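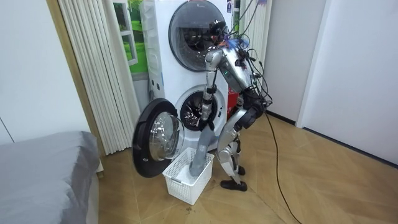
4.2 Stacked units and the low drum

Stacking came up in nearly every interview and almost always as a complaint. Residents at the Jellasden site had picked the stacked layout themselves, mostly for floor space, then found that the washer sits low and the dryer sits high and neither one is at a good height for wet laundry. We had expected the dryer to be the problem. The washer was. With a front loader at floor level the load has to come out over the lip of the drum, and where the basket stands decides most of what happens next. In Figure 3 the basket is on the floor by the lower machine, and a long gray garment hangs from the drum opening down into it, so the piece is supported at both ends and does not touch the parquet. We call this the short drop. The alternative, basket on a stool or chair, we call the level pull. Both were seen in all the homes, often in the same home on diferent days.

Figure 3. Short drop from a lower front loader into a floor basket. Upper door closed, lower door open to the left.

Door swing matters more than we gave it credit for in the pilot. A door that opens left wants the basket in front or to the right. Sounds obvious. But hinge side was fixed by the supplier in most of the Jellasden kitchens and the free floor was often on the hinge side, so the basket ended up half under the open door, or people stood straddling it. Eshun's field notes have one resident (Wavusari block, upper floor) who simply closed the door between armfuls. Slow, but she had done it for years and did not regard it as a problem. Her word was "fine."

Long garments behave differently from the rest of the load. Towels and shirts come out in a lump. Nightgowns, long cardigans, sheets come out as a rope, wrapped around other things, and the first pull brings either the whole tangle or just one sleeve. Participants dealt with this in 2 ways. Some fed the piece out hand over hand, letting the front end go into the basket while the back end was still in the drum. Others reached in, gathered it, lifted the lot. The gather was quicker for small loads. For long pieces it tended to end with something on the floor, and a rewash or at least a shake and a look. Feeding out kept things off the floor but left the basket badly packed – long items on the bottom in loose folds, everything else thrown on top – and this cost time later at the drying rack.

Baskets. We did not set out to study baskets and probably should have. Rigid plastic ones hold their mouth open, good for the short drop, bad for carrying down a narrow hall. Soft bags collapse when the first wet item goes in over the edge. Veres and Petchrat argued in an earlier draft that rim height relative to the drum lip should be recorded as a variable in its own right. We agree now, but the measurements were only taken at the second site (Munasinghe) so they are left out of the analysis here and reported in the appendix.

Upper machine: short note only. Loading the dryer from a floor basket means a bend and a reach for each armful, and 2 residents had given up on it and used the racks all year, dryer door shut, top of the unit used for storage. Kongkaew's interviews from July suggest the same at Hosa but the sample was small and the questions were worded diffrently, so we dont combine them.

Limits. Visits were 40 minutes, one load each, and people tidy for visitors. Several had cleared the floor by the machine before we arrived, which changes exactly the thing we were looking at. Dlamini's repeat visits (unannounced, with prior consent) are discussed in 4.3.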